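Plerkel Charter Review: Questions We Keep Getting
Updated 24/08/2018 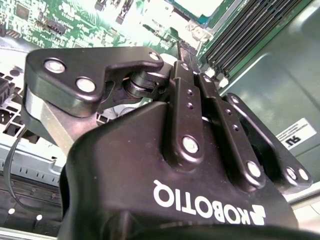 What is this review?
Every ten years the city has to look at its charter. The charter is our local constitution, basically. Who does what, who can stop who.

Who can veto an ordinance?
The mayor. Council can override, needs two more votes than a simple majority. Same as before, no change proposed.

So what IS changing?
Two things on the ballot so far:
Amendment A (the Dramari language). Council would have to confirm department heads. Right now the mayor just appoints them.
Amendment B. City auditor becomes elected, no longer hired by council.

Why is it called the Dramari language?
Copied from the charter of Dramari, next county over. They've had it a while.

Does the auditor get subpoena power?
Under B, yes, for city records and contracts. Not for private citizens. See section on Kołodziej Street contract, that's where the question came up.

Can a court throw this out?
A court can strike anything that conflicts with state law. Our attorney has read both drafts. Written opinion is at the clerk's desk, ask for the long version.

I live in Nendora township. Do I vote?
No. City residents only. Nendora has it's own board. You can still comment at the hearings.

When are the hearings?
Late August, in the council chamber. Times go up on the door and on the main page. Expect about two hours each.

Can I speak?
Yes. Sign in before it starts. Written comments count the same, drop them at the clerk's window.

What if only one amendment passes?
Then only that one takes effect. They're seperate questions on the ballot.

Where's the full text?
Clerk's office or the library. Large print on request.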